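Speaker notes – Room standards session, Harkdale regional meeting
Slot: Monday, after lunch. 16 slides.

Slide 1. Title
Say good afternoon, wait for the door to close. Handouts are on the chairs, so skip the agenda.

Slide 2. Why the bedside table
We had 694 guest comments come in from Harkdale and Postcombe over the winter. Bedside items came up more than anything except breakfast. Read out the one about the remote under the mattress. Pause there.

Slide 3. What goes on top
Phone, speaker, remote. Those 3 and nothing else. No tent cards, no breakfast menu, no pen. Werholm still puts a water glass next to the phone and we have asked them to stop – it goes on the desk now.
Phone to the back, where the cord can hang behind the table. Speaker in front of it. Remote near the front edge, on the side by the bed.

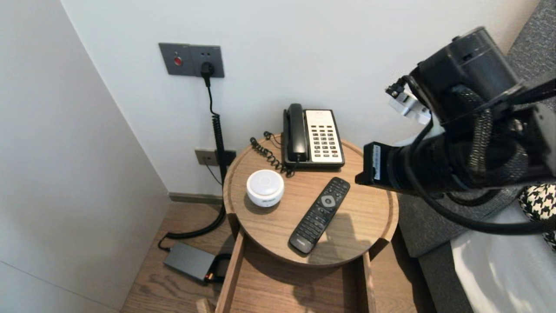
Slide 4: Round table, drawer open for checking. Phone at the back, speaker and remote in front.

Leave this one up for a minute. Ask the room what they would fix before signing it off. Someone will say the remote is crooked. Agree, then point at the floor. There is a power adapter lying by the drawer and a cable looped across the boards. Adapters go behind the table or get clipped up under the rim. Same rule in every building.

Slide 5. The drawer
Pull it all the way out at every checkout. A quick look from the top misses chargers and earplugs at the back. Wipe the inside, close it, and check that it closes flush. Lost items go in a bag with the room number on it.

Slide 6. Cords and plugs
Coiled phone cords get twisted. Lift the handset, let it hang and unwind, put it back. Wipe the handset and the keypad while you are there. Do not unplug anything at the wall unless the Sethi checklist says to (page 2, bottom half).

Slide 7. Remotes
Wipe, test the power button, set it straight. Spare batteries are in the floor cupboard. Postcombe keeps theirs at the front desk – ask them if they want to change that.

Take questions here, before the bathroom slides. If time is short, skip 8 and go to the towel count.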